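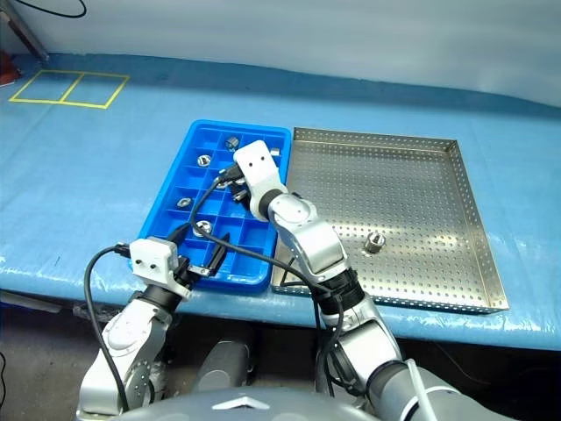 Section 8: Setting Up Your Womley Countertop Water Filter

Welcome, and thank you for bringing a Womley into your kitchen! Please take a few minutes with this section before you connect anything. We know it's tempting to skip ahead to the first glass of water, but the filter needs a good flush beforehand, and it is much easier to do that now than after everything has been pushed back against the wall.

Before you start

Clear a flat spot next to your sink, within reach of the supply hose. You'll want a large pitcher, a soft cloth, and a clean towel to set the loose parts on (the little O-rings do love to roll away).

CAUTION: Use cold water only. Hot water can damage the cartridge, and that kind of damage isn't covered by your warranty.

Fitting the cartridge

1. Wash your hands, then take the cartridge out of its wrapper. Leave the cap on the bottom for now.
2. Turn the housing lid counterclockwise and lift it off. A new lid can be stiff, so give it a firm, steady turn.
3. Check that the O-ring is seated in its groove all the way around. If it looks twisted, take it out and lay it back in gently with your fingertips – please don't use a knife or a screwdriver.
4. Remove the cap and lower the cartridge in, arrow pointing up.
5. Replace the lid and tighten by hand until it stops.

Note: If you bought the Oken adapter for pull-down faucets, turn to page 206 before going any further.
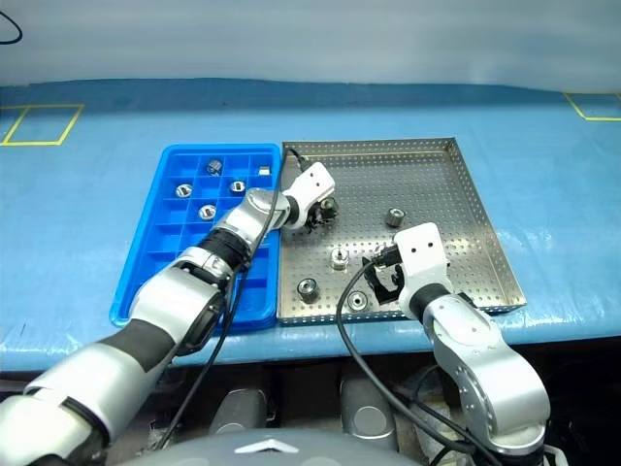

Mollah, January

We have changed the flushing steps in this edition, so if you're used to an older Womley, do read them through once more.

Flushing the filter

1. Open the cold tap halfway and move the diverter to FILTER.
2. Let the water run for 20 minutes. Gray or cloudy water is perfectly normal at first – it's only fine carbon dust, and your houseplants won't mind it a bit.
3. Close the tap and feel around the lid and both hose ends with a dry cloth. If the cloth comes away damp, tighten that joint a little and check again.
4. Fill the pitcher once and pour it out. The next pitcher is yours to drink.

CAUTION: Never leave the filter under pressure while you're away from home. Turn the tap fully off each time you finish.

Note: Each cartridge is good for 600 gallons. Write the month you fitted it on the sticker inside the lid, and order your replacement from Pedilico when the indicator turns amber.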